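Home | Kits | Spares | Downloads | Support | My Tickets | Log out

Skenance Support
Ticket: Grandari gripper kit lets go of cloth
Status: Open, awaiting customer
Opened: March 9, 2023

Customer wrote:

I bought the Grandari two-finger kit on the strength of the product page, which says it handles "soft goods." So far it handles them the way my cat handles a bath. The gripper closes on a white cloth, the arm starts to lift, and the cloth stays on the table. The software then reports a successful pick and carries a helping of air over to the drop point.

Out of 25 tries last night, 7 ended with the cloth where it was supposed to be. The other tries ended with a green check mark.

What I've done so far:

- Ran the homing routine twice. No change.
- Swapped the USB cable, as your troubleshooting page suggests for every problem on it. No change.
- Raised the grip force from 40 to 56 in the settings panel. A little better, and the motor now makes a noise like a disappointed kettle.
- Updated the firmware. This reset the grip force to 40 without mentioning it.

Support replied:

Thank you for the details. "Object held" is set by motor current alone, so two fingers pressing on each other can look the same as two fingers pressing on thin fabric. Please do the following and report back:

1. Set Contact Threshold to 3000. The default is meant for blocks.
2. Turn on Slow Close under Motion > Advanced.
3. Have the fingers close on a raised fold. A flat layer will usually slide out.
4. Check that both fingertips meet evenly. If one sits ahead of the other, loosen the base screw and reseat it.

Customer wrote:

Threshold changed, Slow Close found (it was under Motion > Legacy, but I enjoyed the tour). I reseated the right finger and taught the arm to go for a fold. 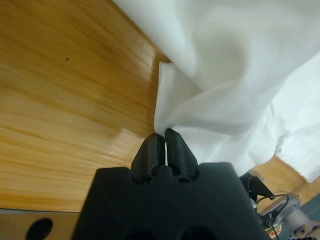 With the tips closed on a narrow strip of the fold like that, the grip is much more believable. I got through a short run with only two drops, both on the swing to the right, and the log owned up to one of them. I consider that growth.

Still open on my end:

- Is there a rubber tip set for this kit? The Lindqvist pads are listed as compatible on one page and "not recommended" on the next.
- Can the firmware keep my settings through an update, or should I go on writing them on the wall?

Support replied:

The Lindqvist pads fit if you use the short screws. We've asked for the second page to be corrected. For settings, use Export Profile before each update and import it afterward. Please attach the log from the drop that was missed and we'll look at the swing speed.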